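Switches, Leads and the Bottom Drawer: notes for the Saturday talk at Rivurby

346 shares
4 comments

These are the notes I spoke from, typed up a bit because a few of you asked. I wandered off them more than once, so if you remember a long story about a doorbell, it isn't in here.

OPENING (keep it quick, people still have their coats on)

Good morning! Ask for hands: who has a drawer at home with leads in it? Who knows what every lead in it is for? (Wait for the laugh.) Mine is the bottom one in the kitchen, under the tea towels, and I've been putting off sorting it since we moved to Elldale. I love this stuff and my drawer is still a disgrace, so please don't feel told off by anything I say.

Plan for the morning: switches first, then extension leads, then how to coil a cable so it stays coiled. Tea in the middle. Loose bits go round the tables after the tea.

START WITH A SWITCH YOU CAN SEE WORKING

Most switches in the house hide what they do. You press a bit of plastic, something clicks behind it, the light comes on. A knife switch hides far less. You move a lever, a piece of metal goes into a clip and the circuit is joined. Lift it out and there's a gap. I was eight or nine when a teacher first let me have a go with one and I can still feel that little bit of grip as it went in!

Talk about: the classroom sort, small enough to sit in your palm, used with a battery and a bulb. The big old ones you see in films, with sparks (do the arm movement). Why the metal has to be clean. Rub of fine paper, wipe, try again.

SAY THIS SLOWLY: battery circuits only for the little classroom ones. They never go anywhere near the mains.

The one on the left with the yellow base is my favourite kind. It's such a cheerful colour for something so plain, and it lies nice and flat so you can get at the lever. 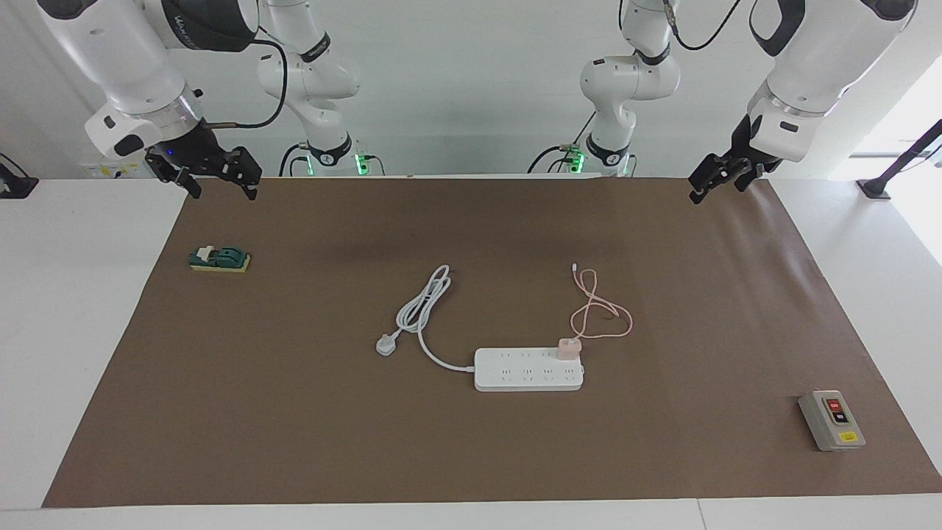 THE PUSH-BUTTON BOX

Now the sort you find in a workshop or a garage. Two buttons, one for on and one for off. Ask: why have two, when a light switch manages with one? Let them talk. Somebody usually gets there. With two separate buttons you can hit OFF without looking to see which way a lever is sitting, and if you press it twice in a panic it is still off. I think that is lovely design. No cleverness in it at all.

Colours: red for off or stop is the one to remember. The other button varies. I've met green ones, black ones and one at Paltow that had been painted over in cream gloss along with the rest of the wall.

If anyone asks about starting up again after a power cut: some of these boxes drop out when the power goes and wait for you to press ON, and some don't. Don't guess. Look at the paperwork or ask whoever fitted it. (Severino Carretero asked me this last time and I waffled for ten minutes. Short answer this time.)

EXTENSION LEADS, OR THE THING BEHIND THE TELLY

My favourite part. I could do the whole morning on these.

How many sockets do you need? Fewer than you think for heavy things, more than you think for chargers. A phone charger draws hardly anything. A heater or a kettle draws a great deal, and those want a wall socket to themselves. The number of holes in the strip tells you nothing about how much it can carry. Read the rating on the back, in good light, with your glasses on.

Never plug one strip into another. I know. I know! We've all done it at Christmas with the tree. Get one longer lead and be done.

Strips with a switch: worth having, as one press turns off the whole row. If yours has a light in the switch and the light flickers, stop using it. Same if the plug or the strip feels hot, smells odd or has gone brown anywhere.

Which end to put things in: I put the charger at the far end from the flex, so its lead goes one way and the mains cord goes the other. That one habit has saved me more untangling than anything else in this talk. Fat adapters go on the end as well, where they can hang over without covering a neighbour. 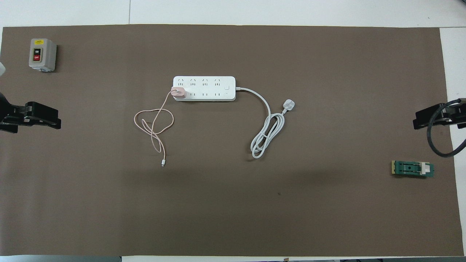

And get into the way of dealing with the mains cord first and the thin leads after. The thick one decides where everything sits. Once it's lying where it wants to lie, the thin ones can be fitted in round it, and you won't be lifting half the desk to free a plug.

One warning on coils. A neat bundle is right for the cupboard. When you're running something heavy from the lead, open it out fully, reels included. A tightly wound cable can't get rid of its warmth.

TEA

Twenty minutes. Biscuits are on the hatch. Put the bits out on the tables while they queue.

COILING (stand up for this, everyone)

Give each table a lead. Old ones with nothing on the other end, please check.

- Hold the plug in your left hand (right if you're left-handed).
- Let the cable hang and run it through your fingers to the end. It will spin. Let it.
- Make a loop the size of a side plate and lay it in your hand.
- Make the next loop the other way, turning your wrist so the cable tucks under.
- Over, under, over, under, all the way along.
- Finish with a soft tie. I buy the hook-and-loop ones from Sisodia in the high street, 100 in a bag, and they have lasted for years.

People always get cross at the fourth loop and then suddenly it clicks and they won't stop. Last time a whole table did every lead in the box and asked for more!

Don't wind round your elbow. It puts a twist in at every turn and the cable remembers. Thin charging leads suffer worst, right by the connector. Braided ones hold up a bit better to being dragged about, but they still knot themselves given half a chance, and a sharp bend at the end will finish them off just the same.

FUSES, IF THERE'S TIME

Pass the plugs round. Open one up, unplugged of course. Find the fuse. A lamp usually wants a 3 amp, a kettle a 13. Follow what the appliance says. Putting the bigger one in because it's the one you've got is a bad habit and my dad had it all his life.

THE DRAWER

Homework! Tip it all out on a table. Put something over the table first, brown paper is fine, so the little connectors don't skid off.

Leads you know go on one side, leads you don't on the other. Label the known ones with masking tape folded over near the plug. Anything cracked or bare goes for recycling, with the plug too. The mystery ones go in a bag with the month written on it. Mine says December. If I haven't opened it by next December, off it goes.

Switches you've saved from old kit: keep two. I say this as a person with a biscuit tin full.

QUESTIONS

Leave a good quarter of an hour. Likely ones: surge protection, putting an extension lead in the garden, whether to leave chargers plugged in overnight. Bring the box of leads back to the front before the doors open or we'll lose half of them again.

497 views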